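Hand-Held Gripper for Recording Cloth Folding
Project report, Janaka Kanagaratnam
Shared workshop build, Brorcombe

3. Build

The gripper has a body plate, two finger links and two pads, with a camera mounted behind the plate looking forward over the fingers. I printed the body plate in gray because that was the spool left over in the workshop. The grooves on top run lengthwise and stiffen the plate without adding much weight.

The first set of links flexed when the pads closed on thick cloth. I reprinted them with more walls and replaced the plain bolts at the base with proper pivot caps. Play at the pad tips went from 3 mm to less than I could measure with the workshop calipers. The print files are in the project folder under Painemal, which is the name I used for the second version. The first version was Funton and should not be printed again.

4. Recording

A session is 200 folds or one evening, whichever comes first. I did most of the recording at home on the big table, usually on Thursday. The recorder saves a clip each time the trigger is pulled and released. By the end of June I had 2,642 clips, after throwing out the ones where the camera cable had come loose.

Shirts were harder than towels. The body of a shirt lies still once it is spread out, but a sleeve has to be picked up near the cuff and laid across, and the pads tend to take two layers when only one is wanted. Opening the pads wide before coming down helped. So did approaching at a low angle.
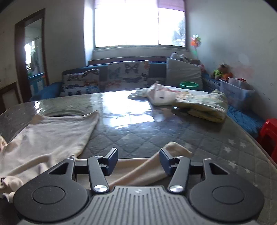
Figure 2. Version two over a beige garment, pads open.

Glare was the other problem. The table cover is shiny, and with daylight coming from the window the tracking lost its position twice in one session - both times near the middle of the table. I have not fixed this. A matte cloth over the table would probably do it, but then the earlier clips would not match the new ones.

5. Remaining work

- Shorten the trigger travel
- Route the cable inside the handle
- Sort the shirt clips by sleeve length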